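Lotimora Opens Fall Booking for Its Team Cooking Days at the Atater Mill Kitchens 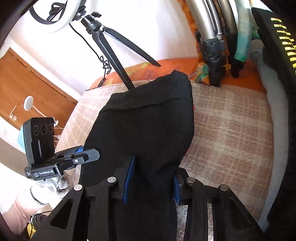
Atater, 7/15/25 – Lotimora, the group events company that has been getting coworkers out of their chairs and into each other's company for a good many years now, is delighted to announce that booking is open for its new Team Cooking Days. The program runs from early fall through the end of January in the newly fitted kitchens at the old Atater mill, and it can welcome groups as small as eight and as large as 64.

Anyone who has ever tried to get a holiday dinner on the table with a house full of relatives will know what a shared kitchen does to people. Somebody takes charge of the oven, somebody chops, somebody wanders off with the good spoon, and before long everyone is talking. We have wanted to build a full day for work teams on that idea for a long while, and we are so pleased to finally have the room to do it properly.

Each Team Cooking Day begins at nine with coffee, warm rolls and a short welcome. Guests are then split into kitchen crews, and we do our best to mix departments, so that the person from payroll ends up next to the person from the loading dock. Every crew is given one course of the lunch that the whole group will sit down to together. The catch – and it is a friendly one – is that the crews have to share. There is one pantry, one walk-in cooler and a limited number of the big pots, so the soup crew had better be on speaking terms with the crew making the stew.

Halfway through the morning the host rings a bell and each crew sends one of its members to another counter, carrying nothing but what they can explain out loud. The new arrival has to be brought up to speed while the onions are still in the pan. In our spring trial days this was the part guests brought up most often over lunch, usually with a good deal of laughing, and several managers told us they had never heard a certain quiet colleague give instructions before and were very glad they had.

Lunch is served at the long tables on the mill's river side, and we never hurry it. Afterward comes a relaxed talk of 60 minutes, led by one of our hosts, in which the crews look back over the morning: who asked for help, who waited too long to ask, how the handoffs went, and what any of it might have to do with an ordinary week at the office. There are no scores and no prizes. People are welcome to take notes, though most of them seem to prefer a second slice of pie.

No cooking skill is needed at all. Knives, boards, aprons and ingredients are provided, and there are plenty of jobs for people who would sooner not handle a knife, including menu writing, baking, table setting and the very important work of tasting. Our kitchens have counters at two heights and step-free entry from the parking lot. Vegetarian, vegan, gluten-free and nut-free menus can all be arranged, and we only ask that the person booking let us know two weeks ahead so that our shoppers can plan.

The menus change with the season. Early bookings will be working with squash, corn, apples and the last of the tomatoes from farms near Atater, and the January menus lean toward braises, breads and the kind of soup that fogs up the windows. Leftovers are packed up for guests to take home, so please do bring a bag.

Lotimora is putting on the program together with Su, the catering company that prepares the pantry and keeps two cooks on hand through the day, and with Nuvside, which looks after bookings, shuttle rides from the Atater train station, and overnight rooms for groups coming from farther away. We have worked alongside both for several seasons on our outdoor days, and it is a real pleasure to come indoors with them.

Team Cooking Days cost $100 per guest, with all food, equipment and hosting included. Shuttle rides and overnight rooms are priced separately. A half-day version, with the shared lunch but a shorter talk, is available to groups that need to be back at work by early afternoon. Dates may be moved once without charge up to two weeks before the event.

Groups that would like to look around before deciding are invited to stop by one of our open kitchen mornings, held throughout the summer. Come hungry, wear comfortable shoes, and ask us anything you like – our hosts love to talk.

About Lotimora

Lotimora plans and hosts shared days for workplaces, schools and community groups from its home in Atater. Its other programs include guided river walks, map-and-compass afternoons and a winter workshop series for new managers.

Press and booking contact

Lotimora Events Desk, Atater Mill, river entrance. Photographs of the kitchens and sample menus are available to the press on request.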